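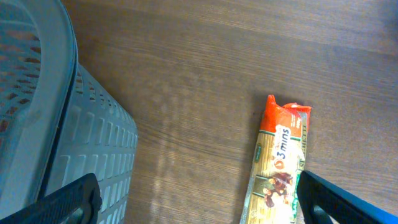

Putting the shopping away remains one of the harder household jobs to hand over to a machine, according to results published this month by Fendik, an engineering consultancy that tests domestic and light commercial equipment. The firm's trial covered 1333 attempts at moving groceries from a table into open storage, using a two-fingered arm with a camera at the wrist. Most of the goods were of the sort found in any kitchen cupboard: tins, cartons, jars, bags of rice, and dry pasta such as the long packet of three-minute spaghetti lying beside a grey plastic basket with slotted sides. Tins and cartons gave little trouble. Bags and film-wrapped goods accounted for the greater part of the failures, and long packets were the worst of those.

The report, written by Imre Balogh, was commissioned by Mondano, a chain of convenience shops that wants to know whether the same hardware could be used for topping up baskets and low shelves outside opening hours. Its short answer is that it could not, at present, without a member of staff close by.

Attempts were scored on a simple scale. A clean result meant that the item was lifted, carried and released inside the container with no part of it resting on the rim. An assisted result meant that a person had to touch either the item or the container. Anything dropped, crushed or left on the table was a failure. Fendik did not award partial marks for a good grip followed by a bad release, which Balogh says is where earlier trials have tended to flatter the equipment.

"The lift is the part people like to watch," he said. "We spent most of our time on the last few centimetres. A long packet arrives over the basket at an angle, one end touches the rim, and from then on the controller is working with a position that is no longer correct."

Dry spaghetti is awkward for several reasons. The strands are stiff along their length but can slide against each other, so the packet changes shape slightly under pressure. The closed end of the wrapping is usually little more than gathered film, and gripping it there lifts the bag while leaving the weight to swing. Gripping across the middle is better, provided that the fingers close far enough down to hold the pasta itself and not a fold of plastic. Too much force breaks the strands. Fendik opened every pasta packet at the end of a session and recorded breakage, although the figures are given only in an appendix and are not broken down by grip.

Lighting was the second main source of error. The tests were run on ordinary tables under ordinary room lights, and polished or varnished surfaces produced pale patches of reflection which moved across the camera's view as the arm moved. Clear film added reflections of its own. The vision software, supplied by Czerwiński, coped well with printed cartons and less well with transparent packaging, where it sometimes placed the edge of the item at the edge of the printed band and ignored the clear section altogether.

Slotted baskets raised a smaller problem. The software occasionally read the openings in the side wall as gaps large enough to reach into, and the arm slowed or stopped while it recalculated. Solid-walled tubs did not cause this. Fendik notes that an update received partway through the trial reduced the number of such stops, and the results from before and after the update are reported separately.

Speed was not the main purpose of the work, but it is likely to interest shopkeepers. The arm needed 16 seconds for a typical carton, measured from the first movement to release. Pasta took longer, and the report declines to give a single figure on the grounds that the spread was too wide to be useful. A person doing the same job can of course carry several items at once, and none of the equipment tested was able to do so.

Bronisława Walczak, who manages store operations for Mondano, said the company had not been expecting a machine that could replace an evening shift. It had hoped for one that could be left with a trolley of mixed goods and trusted with the simpler half. "Tins we would be happy with tomorrow," she said. "The difficulty is that deliveries do not come sorted by how easy they are to pick up. If somebody has to sort them first, they may as well put them out."

Mondano will go ahead with a limited test at its Tostomdale branch in October. Two arms will be used, both restricted to tins, jars and cartons, and both working between closing time and midnight with a member of staff on the premises. Bagged goods will be filled by hand as they are now. The test is planned to last five weeks.

Fendik's recommendations are mostly modest. It suggests wider finger pads for film-wrapped goods, a matt covering for any surface on which items are laid out, and a second camera mounted away from the arm so that the far end of a long item stays in view during the release. It also proposes that suppliers of such systems publish separate results for rigid and flexible packaging – a single success rate, the report says, depends almost entirely on what was in the shopping.

On the household question Balogh was cautious. Domestic kitchens have less consistent lighting than shops, deeper cupboards, and storage that is rarely left in the same place from one day to the next. All of the trial's containers were open at the top and placed within easy reach. Cupboard doors, drawers and fridges were left out and will be the subject of a second round of tests, for which no start date has been set.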